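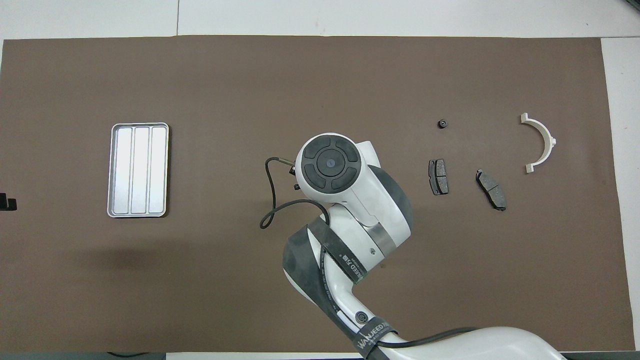

Week 4: Sorting Your Stuff Before You Sort Your Day

Okay, so last week we talked about why a to-do list with 63 things on it makes you want to go back to bed. I read every one of the lists you turned in (thank you!) and almost all of them had the same trouble - big jobs and tiny jobs mixed together, with no hint of which was which. "Call dentist" sat right next to "find new apartment." No wonder we all freeze up!

So this week we're batching. I learned it when I worked the front desk at Grimau, where I had 28 forms to get through before lunch and kept hopping between them and the phone. My boss told me to do all the phone stuff first and then not touch the phone for 90 minutes. I hated it for a day and then I loved it.

What I'd like you to try:

Take your list and mark every item Q (quick), S (slow) or W (waiting on somebody else). Don't think too hard about it.

Copy the three groups onto separate pages. Yes, by hand, please.

Pick one block of time for the Q's and do as many as you can stand. Leave your email closed.

Choose one S, only one, and write down the very first step. "Taxes" is too big. "Find last year's folder" is fine.

The W's get looked at once a week. I do mine on Monday, with coffee.

A question that came up after class: what if something is quick but you dread it? I still call it a Q, and I do it first, usually while grumbling.

Reading: the Moussa chapter on interruptions, in the packet. You can skip the part with the charts unless you like charts (I do). The Dakano worksheet is optional, but it's handy if your list is mostly house stuff.

For next time, bring your three pages, messy is fine, and be ready to tell your table which S you picked. We're in room 1159 again.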